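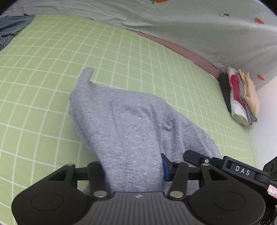
Page 247

Minutes of the plant and equipment meeting, January

I'm taking the notes again, so blame me for the spelling. We kicked off at 9.10 am in the lunch room with most of the crushing crew, both fitters, Wanpen Khamphan from maintenance planning and me. The Naqvi quarry crew dialled in on speaker and dropped out twice (their line is terrible, we all know it).

Last meeting's minutes

Accepted with one fix. I'd written that the apron feeder liners were on order when they were only quoted. They are on order now!

Jaw crusher, primary

This took up most of the morning. The Pratex jaw has been running hot on the drive side bearing since we came back from the break, and the night crew have been pulling the feed rate back to keep it happy. Wanpen had the grease records out and there's a gap of nine days where nothing was written down at all. Could be it was greased and not signed for, could be it wasn't. I said I'd go back through the store's cartridge issues and see if that tells us anything.

The fitters reckon the seal has gone on that side and fines are getting in. They want to open it up before we do anything else, and I agree with them. We need a full shift with the jaw down. The Naqvi crew asked if it could wait until their stockpile is built up, and after a fair bit of back and forth we settled on the next planned stop. If the bearing gets any hotter in the meantime, whoever is on shift shuts it down and rings Wanpen, whatever the hour. She said that twice, so it's in here.

The fixed jaw plate also gets turned at the same stop. It's well worn at the bottom and hardly touched at the top, same as last time.

Cone crusher liners

The Nistitz mantle has 653 hours on it. The old set came out at 1,000 and was past it by then - we had a crack right through the bottom edge. I'd like to change this set earlier and so would the crew, but the new mantle is still on the boat. Wanpen is chasing a date. We had a quick chat about borrowing the spare from Naqvi, and then found out they run the short head, so that's the end of that one.

Closed side setting is to be checked with the lead slug at the start of every week, not just when the product looks chunky. I know it's a pain of a job. The sheet for it is on the clipboard by the control room door, and please use the pen that's tied to it and leave it tied.

Conveyor 3

Belt is tracking off to the tail end again. It was straightened up in the morning and had wandered back by smoko. One of the return rollers is seized and there's a big cone of spillage under the loading chute, so we'll clear that out and swap the roller before anyone touches the tracking again. I've got a feeling the chute is throwing everything to one side now that the feed is coarser. Fitters to have a look with the guard on and the belt running, then again with it isolated and locked.

There was a long chat about belt scrapers that I stopped writing down. Short version: we're trying the Ziteck blade on conveyor 3 only, and if it lasts we'll talk about the others.

Dust suppression

Sprays at the primary tip are working except for the end two, which are blocked with scale. The spare nozzles were in the wrong bin in the store (under hose fittings, if you're looking). Pump pressure is fine. The crew would like a filter on the line from the dam and I think that's a good idea, so I'm getting a price for one.

Spare parts

We've got a toggle plate in the shed and no toggle seats, which isn't much use to anyone. Two seats to be ordered. V-belts for the jaw drive are low as well, and Wanpen wants them bought as a matched set this time so we don't end up with one doing all the work. She also asked for 100 liner bolts to be held at all times, and I've changed the reorder level to suit.

Other business

The crib room fridge is getting defrosted, so take your stuff home or lose it. Radio channel for the loader is changing to match the control room. Someone has walked off with the big torque multiplier and I'd love to see it back in the workshop, no questions asked.

Jobs out of today

Me: cartridge issues from the store, price on the dam filter, V-belts and toggle seats ordered.
Wanpen: mantle delivery date, shutdown plan for the jaw.
Fitters: conveyor 3 roller and chute, end two spray nozzles, jaw seal at the stop.
Naqvi crew: build the stockpile and tell us when it's there.

Wrapped up at 10.35 am. Next one is same room, same time, after the jaw is back together.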